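Open day at the old Landeg building

I nearly skipped this one. It was bucketing down on Wednesday and the parking on Clatau Street is hopeless at the best of times, but my neighbour Teresa Foley had already put our names down, so off we went (in her car, thank goodness, mine's still at the mechanic).

If you haven't been since the Evanano people took over the lease, you'll hardly know the place. The front counter's gone and you come straight in past the coat hooks to the stairs. Qianru Yao met us at the bottom with a sheet of stickers and told us to wander wherever we liked, as long as we stayed out of the boiler room. Fine by me!

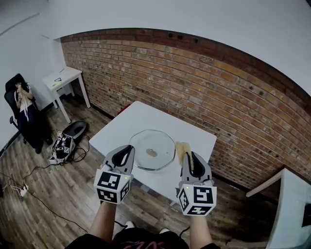 I'm a sucker for old brick, so I was happy before I'd even sat down. They've left the red brick bare and kept the floorboards, and with the white ceiling and a plain square white table it all feels fresh without being fussy. I want that glass plate too, the one with the cut edges. My nan had something like it that only came out at Christmas, and I spent far too long wondering which cousin ended up with it.

Downstairs was the history display, which Teresa loved and I mostly walked past. The repairs cost $2,786 for the windows alone, according to the board by the door. There's a lovely old map of the Hollow from before the road went through, and I found our street on it, just a paddock with a creek.

Tea was $5 with a slice. Lemon for me, and Teresa had the date one and wished she hadn't. We stayed more than 12 minutes past closing and got shooed out very politely. The next one's in August, so bring a brolly and park up by the oval.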